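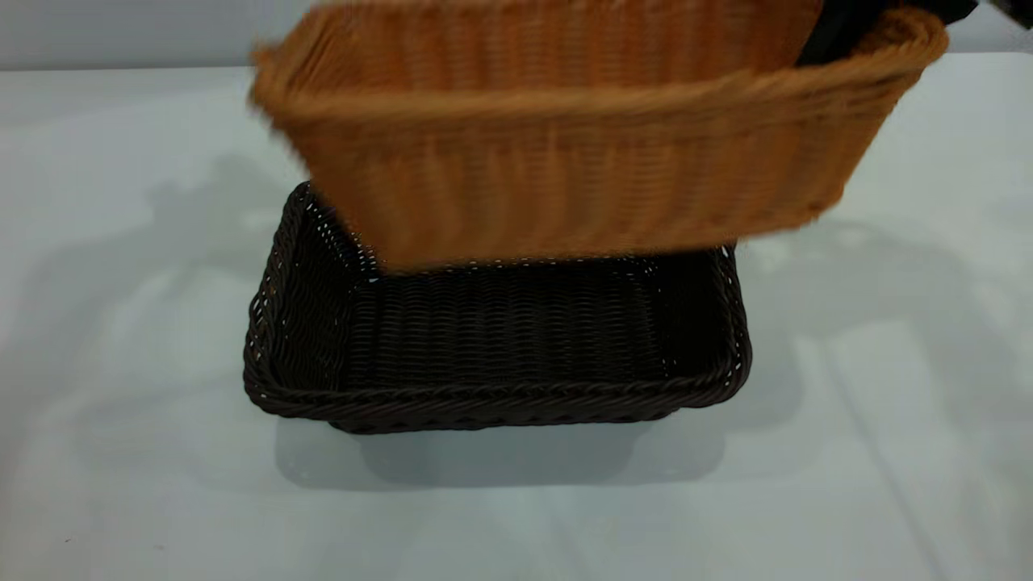 Corbeille rectangulaire Fomudus, rotin synthétique tressé

Modèle à angles arrondis et bord supérieur roulé, proposé en miel clair ou en brun foncé. Convient pour le pain, les serviettes de table, le courrier ou les produits de toilette.

Caractéristiques
Longueur : 35 cm
Matière : rotin synthétique
Coloris : miel, brun foncé
Conditionnement : à l'unité ou par lot de 4

Entretien
Passer une éponge humide et un peu de savon doux, puis laisser sécher à l'air libre. Ne pas mettre au lave-vaisselle ni au four. Pour les miettes coincées dans le tressage, une brosse souple suffit.

Livraison et retrait
Expédition sous 3 jours ouvrés depuis notre dépôt de Prernau. Le retrait au magasin Quintana est gratuit - prévoir une pièce d'identité et le numéro de commande. Le lot de 4 part en 2 colis, qui peuvent arriver séparément.

Professionnels
Hôtels et restaurants : tarifs sur demande auprès de Wilma Pringle, service commandes. Les coloris peuvent être mélangés dans un même lot.

Voir aussi
Plateau rond Brarkotetti
Housse en coton pour corbeille rectangulaire

Fiche mise à jour en mars 2020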